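The Long Way to 600 Miles

4 min read

I've been driving the Haloment wagon for 29 days now, and I still catch myself reading the window sticker like it's a love letter. A range of 601 miles on one tank! Who even needs that?

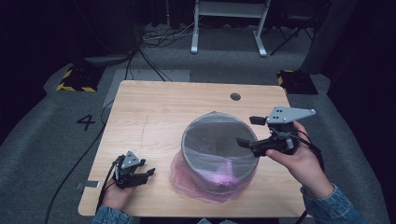
Me, apparently. My sister-in-law lives in Protthorpe, and the drive there and back is 593 miles if you skip the scenic bit along the river (I never skip the scenic bit). So one Sunday in May I filled up at six in the morning, zeroed the trip meter and went.

The first half was a breeze. The hybrid system kept slipping into electric mode on the flats, and the cabin got so quiet I could hear my coffee lid rattling. Then came the hills past Edet, and the fuel needle started dropping a lot faster than I liked – my own fault for keeping up with the trucks.

What bugs me is how these numbers get made. A car on rollers in a lab never meets a headwind, or a roof box, or me. I'd love to see carmakers print a second figure next to the official one, for people who run the AC and stop for pie.

The low fuel light came on outside Stokari on the way home, with 29 miles still to go. I held out for two exits and then gave in. Would it have made 600? Maybe, with a lighter foot. I'm trying again when the weather cools off, and this time the roof box stays in the garage.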